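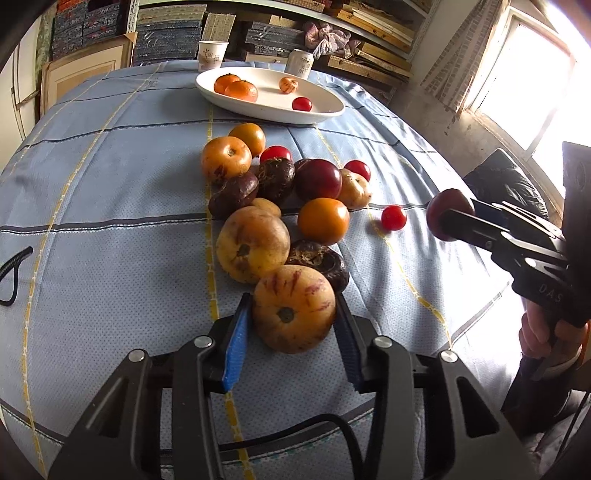
*Abb. 1: Sortieraufgabe mit zwei handgeführten Greifern, Blick aus der Greiferkamera. Im Vordergrund die blauen, gerippten Fingerpolster.*

# Vergleich zweier Fingerpolster für handgeführte Greifer

Projektbericht, Stand 3. Juni 2022

## 1. Aufgabenstellung

Im Projekt sollte untersucht werden, welches Fingerpolster sich für das Greifen von unverpacktem Obst besser eignet. Verglichen wurden das gerippte Polster von Trurton und das glatte Silikonpolster von Davton. Beide passen ohne Umbau auf die Backen unserer Handgreifer. Die Aufnahmen dienen später als Eingangsdaten für die Armsteuerung im Teilprojekt Tivomitz, das nicht Gegenstand dieses Berichts ist.

Seit Februar lag ein erster Satz Testdaten vor, der aber nur mit Schaumstoffwürfeln aufgenommen wurde. Über das Verhalten bei runden und ungleichmäßigen Oberflächen sagte er wenig aus.

## 2. Versuchsaufbau

Gearbeitet wurde an einem langen Tisch mit hellblauer Decke. Die gelben Linien im Muster sind im Kamerabild gut zu erkennen und haben sich beim groben Ausrichten als nützlich erwiesen. Am hinteren Ende des Tisches steht ein ovaler weißer Teller mit Rand als Ablage.

Als Objekte kamen Mandarinen, Kirschtomaten, Wasserkastanien, eine Pflaume und mehrere größere runde Früchte zum Einsatz. Die Auswahl deckt glatte, glänzende Schalen ebenso ab wie die schuppige Haut der Wasserkastanien. Die Früchte liegen als lockerer Haufen, so dass die Finger beim Zugreifen auch an Nachbarobjekte stoßen können.

Pro Polster wurden 100 Griffe ausgeführt. Ein Griff galt als gelungen, wenn die Frucht ohne Nachfassen auf dem Teller abgelegt wurde. Der Öffnungsweg wurde mit der Software Rashti aufgezeichnet, zusammen mit dem Kamerabild. Insgesamt entstanden dabei 2.000 Einzelbilder für die Auswertung.

## 3. Ergebnisse

**Geripptes Polster (Trurton).** Bei großen runden Früchten gab es kaum Probleme. Die Rippen geben nach und legen sich an die Wölbung an. Schwierig waren die Kirschtomaten: Wird die Frucht nur mit der Spitze gefasst, dreht sie sich zwischen zwei Rippen heraus. Auf den Wasserkastanien hielt das Polster gut, allerdings blieben lose Hautreste in den Rillen hängen. Nach jeweils 20 Griffen haben wir die Polster deshalb ausgebürstet.

**Glattes Polster (Davton).** Kirschtomaten wurden sicherer gehalten, die Pflaume ebenfalls. Bei den Wasserkastanien rutschte das Polster, sobald sich Haut löste und am Silikon haften blieb. Außerdem musste bei schweren Früchten fester zugedrückt werden, was auf einer Mandarine sichtbare Druckstellen hinterließ.

## 4. Probleme während der Versuche

- Das Kabel lief vor dem Greifer über die Decke und geriet bei zwei Durchgängen zwischen die Finger. Die Durchgänge wurden wiederholt.
- Direktes Sonnenlicht vom Fenster überstrahlt die rechte Tischseite. Die Konturen heller Früchte sind dort schlechter zu trennen. Eine feste Abschattung fehlt noch.
- Arbeiten beide Greifer gleichzeitig am Haufen, verdeckt der eine dem anderen zeitweise die Sicht. Wir haben vereinbart, abwechselnd zuzugreifen — das kostet Zeit, die Bilder sind aber brauchbar.

## 5. Bewertung

Für die gemischte Aufgabe verwenden wir vorerst das gerippte Polster weiter. Es verträgt ungenaues Ansetzen besser und braucht weniger Schließkraft. Für kleine, glatte Früchte bleibt das Polster von Davton die bessere Wahl.

Offen ist, wie stark die Ergebnisse von der Person am Griff abhängen. Die Schließkraft wurde nicht gemessen, die Angaben dazu beruhen auf dem Eindruck beim Bedienen. Für die nächste Messreihe ist ein Kraftsensor mit einem Abstand von 2 mm hinter dem Polster vorgesehen, die Halterung dafür ist gezeichnet, aber noch nicht gedruckt.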